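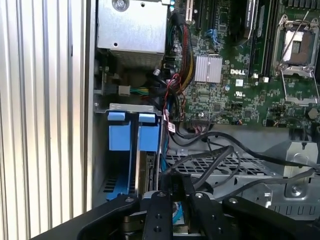 Section 4 covers the ticket printer and the intake screen, which you'll set up together and blame separately. Before you start, have Jaiswal Counter installed and signed in on the front desk machine (Section 2), and a full roll of labels on hand. You'll also want something to practice on. The item field holds 60 characters, so "Dell desktop, open, green and yellow wires on small white plug" needs a trim, but it's still a better start than "computer, sick," which is what most shops type on their first day and regret by June.

### 4.1 Load the labels

1. Turn the printer off at the back. The button on the front only puts it to sleep, and it wakes up cranky.
2. Lift the lid and drop the roll in with the labels facing up.
3. Pull the leading edge out past the cutter by the width of two fingers.
4. Close the lid until both sides click.
5. Switch the printer on and hold the feed button until one blank label comes out.

**Note:** A roll has 200 labels. The low-roll warning appears when 30 are left. You can dismiss it, and you will, so keep a spare roll under the counter.

**Caution:** The cutter is sharp and sits exactly where a finger wants to go when clearing a jam. Use the plastic hook in the lid.

### 4.2 Set up the intake screen

1. Open **Settings > Intake > Fields**.
2. Turn on *Customer name*, *Phone*, *Item*, and *Fault in customer's words*.
3. Leave *Fault in our words* off for counter staff. Customers can read upside down.
4. Under *Ticket prefix*, enter up to three letters. The Stavwood branch uses STV and Virport uses VIR.
5. Select **Save**, then **Save** again in the box that asks whether you meant it.

The prefix can't be changed once the first ticket prints. Pembridge went live as PMB, meant PEM, and is PMB forever.
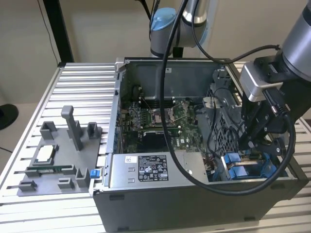
### 4.3 Print a practice ticket

1. On the intake screen, choose **New ticket**.
2. Fill in every field. For the customer, use the name of a coworker who won't mind the text messages.
3. Choose **Print pair**. Two labels come out: the wide one goes on the item, the narrow one goes to the customer.
4. Scan the wide label. The ticket should open in around 18 seconds the first time and much faster after that.
5. Set the status to *Practice* and close it.

If the scan opens someone else's ticket, the desk clock is wrong. Fix the clock and reprint — don't fix the label with a pen.

**Caution:** Don't stick labels over vents, screens, or serial numbers. On an item with its cover off, put the label on the outside of the case, and put a second one on the cover. Covers wander.

### 4.4 Who gets to void

Only two people per branch can void a ticket. At Stavwood they are Neelam Saxena and Ramesh Semwal. To add yours, go to **Settings > Staff**, tick *Can void*, and have that person sign out and back in.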